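Home build: arm drops soft toys between the tray and the sorting boxes
Asked in Robotics & Automation — Shared Workshops, 27 March 2020
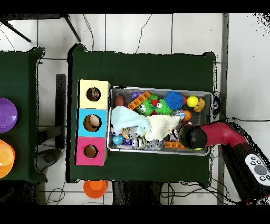
How fast should a small arm move when it is picking mixed toys out of a tray?
Start slow enough that you can reach the stop button before anything gets knocked over, then raise the speed for the empty moves only. The approach and the lift should stay slow until your grip is reliable.

Full question

I share a workshop in Skiltemside and have been putting together a toy sorting setup there on and off since May. The arm takes toys one at a time out of a metal tray and puts them in three cardboard cubes with round holes in the top. The cubes are yellow, blue and pink and they stand in a row at the left side of the table. The arm works from the right side, so every toy has to travel over the whole tray to get to a box.

Building bricks are no trouble. The arm gets hold of them on the first try nearly every time and they go in the hole. The problem is the spiky rubber toys and the balls. It picks them up, gets partway across, and they fall back in the tray. Sometimes one lands on the floor and I have to stop the run and get it.

I also have cloths in the tray because I wanted something soft in the mix. Now and then the gripper comes up with cloth and toy together.

Software is a package called Aken that someone at the workshop set up before I joined. It has one number for grip force, which I have at 46, and one for travel speed. I tried raising the force and it squeezed the balls out sideways. I tried lowering it and the drops got worse. I log every pick and I have 1,000 of them now, if that helps anyone.

Is this a gripper problem or a settings problem? I would like to avoid buying another gripper.

Answer 1 (accepted by the asker)

Mostly settings, from what you say, but I would look at where it grips before touching the force again.

When a ball squirts out sideways, the fingers are usually closing above the widest part or off to one side of it. More force makes that worse. Lower the pick height for balls until the fingers close at the widest point or just under it. Do this with one ball alone in the tray, nothing near it, and change the height a little at a time. Write down the height that works. A large ball and a small one will need different numbers.

For spiky rubber toys, the spikes bend under load, so what feels like a firm grip at pickup gets looser once the toy is in the air. Close, wait half a second, then close again to the same force before lifting. If Aken lets you add a pause and repeat the grip command, that is all you need. I did this on a bench setup at home with a different controller and it fixed most of the rubber stuff.

Then look at the start of the sideways move. If the arm goes from lift straight into full travel speed, the toy gets a jerk right at the beginning. You said they fall partway across, and that may be a toy that came loose at the start and took a moment to slip out. Set a gentle acceleration if you have that option. If you only have the one speed number, cut it in half and run the same toys again.

On the cloth: take it out until everything else works. Put it back last. A loose cloth over a tray changes the height of whatever sits on it or under it, and you will be chasing two problems at once.

Also, your log is only useful if it says which toy was picked. If it just says pick and drop, start a new one with a column for the toy and a column for where it fell.

Answer 2

Check the fingers. A hard smooth finger will not hold a smooth ball no matter what the software says. I put thin rubber on mine and it was better. Clean it with a damp rag when it gets dusty.

Don't use Stikwood or anything else stiff as a finger pad. I had scraps left over from a wall and tried it — waste of an afternoon.

Answer 3

Agree with the first answer on pick height. I would add that you can shorten the trip. Everything has to go from the right side of the tray to boxes on the left, and that is the longest move you could give it. Turn the table or move the boxes to the near side and see how many drops go away with no other change.

If you leave the boxes where they are, fix them down. Cardboard is light, and if the gripper brushes a box on the way in, the hole is no longer where the program thinks it is. Double-sided tape is enough.

We use a Sung controller so I can't help with the Aken menus.

Comment from the asker

Did the pick height first, with one ball. Went down in 2 steps and it holds. The double grip works on the spiky ones but I had to put the pause in as a separate command. I have not tried moving the boxes yet. Will tape them down in the meantime.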